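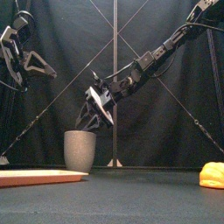

Sidecar passenger at a club road race -- what do I need before I can sign on?

Asked by Aileen Malabanan, 12 May 2005

My brother-in-law races a sidecar outfit in the club events at Claldale and his regular passenger has hurt her wrist. He wants me to fill in for the next meeting. I have had a solo road race license for two seasons on a 300 but I have never been in the chair in a race, only in a parking lot and once down a farm lane.

The entry form says passengers must hold "the appropriate grade" and doesn't say what that is. I called the club and got a recording. Does my solo license cover it? Also, my leathers are a two-piece that zip together at the waist, and the regs mention one-piece suits for passengers but then seem to allow mine on the next page. I'd like to know before I pay the entry fee, which is not refundable after the closing date.

He is entered as number 30 if that makes any difference to which group we would be in.

3 answers

Answer from Cremilda Dantas

Your solo license does not cover you. At Claldale a passenger needs a sidecar endorsement on the license, and it is separate for driver and passenger. You can have one without the other. I rode passenger there for four years and had to do this myself when I came over from solos.

To get the endorsement you do the passenger assessment. They run it on practice days, usually in the lunch break, and it takes two sessions of six laps with an instructor watching from the inside of the hairpin. Bring your solo license, your medical form and the outfit you are going to race on. They won't let you do it on somebody else's machine, because the grab rails are all in different places. When you pass they stamp the back of the license that day and you can sign on with it. The plastic one comes in the mail later. Mine took until December.

Leathers: two-piece is allowed if the zip goes all the way around. If it only does the back, they will turn you away at scrutineering. One-piece is required for the national rounds, and I think that's the page you read first. You also need extra protection on the hip and the backside on whichever side touches down. Most people glue on a patch of old leather and replace it every couple of meetings. Boots need soft soles, not the ones with a hard plastic edge. Get them from a sailing store if the bike store has nothing.

The race number makes no difference. Groups are done on engine size and practice times.

One more thing about the entry fee. If you fail the assessment, or can't get to one, he can change the passenger name up to the end of signing on without paying again. There is a small form for it, ask for it at the desk. So he isn't going to lose the money as long as he finds somebody.

Answer from furnance_paddock

Agree with most of that. When I did mine at Aquino the assessment was only one session, so it may depend on who is running it. Call the license office and not the club, the club line is only answered on evenings before a meeting.

Practice the changeover from left to right with the outfit up on stands in the garage until you can do it without looking at your hands. It's the changeover that gets people on the assessment, more than being slow. I'd also ask your brother-in-law to take it easy on the first few laps. Drivers forget how much the passenger is doing.

Dog tag with your name and date of birth is required too. I got sent back for that.

Answer from guest 2251

is it the Skurnix outfit with the long platform?? if so you will be fine they are easy. dont know about the license stuff, I just watch

Comment from Aileen Malabanan

Thank you both. Checked my suit and the zip goes all the way around. I have the license office number now and will ask about the next practice day. It isn't the long platform, it's a short one he bought used -- so I'll be doing the garage practice.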